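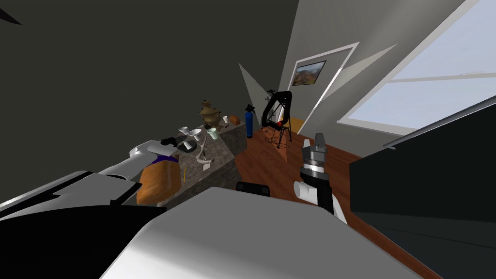

Fixing a tilted head view in the Fernelden kitchen task

Applies to: Andura two-arm model in the Fonseca simulator, Esa controller
Last checked: 21/07/2019

If the room leans over in the head view while the arms carry on as though nothing is wrong, you most likely have a bad neck roll value. The physics is usually fine. Cups stay put on the counter because gravity is still pointing the right way for the world, and only the view from the head has rolled.

The fault matters because anything that works from the head view will aim from a wrong angle. We lost a batch of 200 episodes to it before someone looked at the playback. The task log showed no errors at all, just a lot of missed grasps and an arm that kept hovering over the near end of the table.

Before you start

Stop the run from the controller and save the log. Don't reset the scene yet, as a reset clears the joint state you need to read. If the same controller session can also reach a physical robot, disconnect that first and confirm it shows as offline.

Step 1. Rule out the world

Open the fixed room view. If the floor is level there, the world file is good and you can go on to step 2. If the floor is tilted there as well, reload the room and check the gravity vector before doing anything else.

Then switch back to the head view and look at long straight things: door frames, floorboards, the edge of the counter. They should all lean by the same amount. If only one object leans, it has been knocked or spawned badly, and this page won't help you.
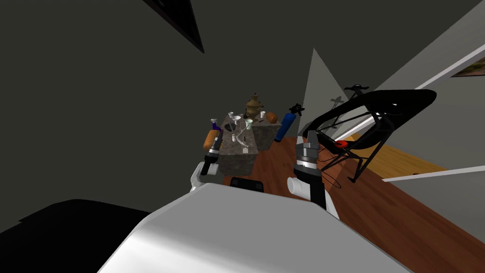
Do the check on more than one saved frame. The objects on the counter can differ between frames, so don't use a cup or a bottle as your level. Use the building.

Step 2. Read the neck joints

Open the joint panel and find neck roll. It should be zero at the start of an episode. In our bad batch the offset was being added again at every soft reset, and the first bad entry was at episode 17. Write down the value you find and the episode number.

Step 3. Clear the stored offset

Close the controller completely. Open the calibration file, set the neck roll offset to zero and save it. Leave pitch and yaw alone. Restart with a hard reset, because a soft reset reads the old value back out of memory.

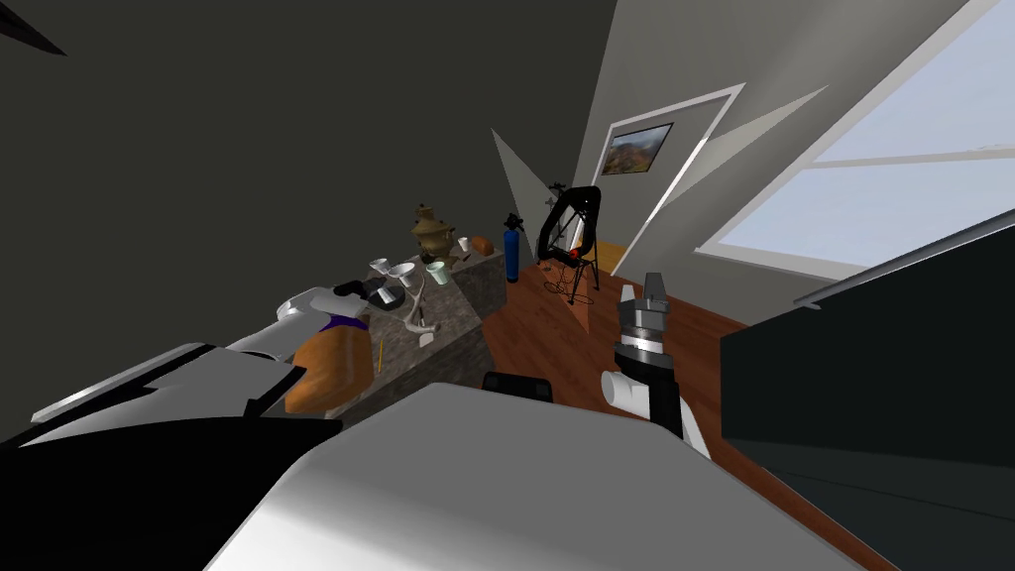

Step 4. Test with the arms parked

Run five soft resets with both arms parked and read neck roll after each one. Any change in colour or lighting between resets can be ignored. If the roll value moves off zero, go back to step 3 and make sure you edited the file the controller loads at startup.

Step 5. Mark the bad episodes

Tag every episode from the first bad entry onward as excluded. Don't try to rotate the saved frames to rescue them, as the arm commands were made from the tilted view and will still be wrong.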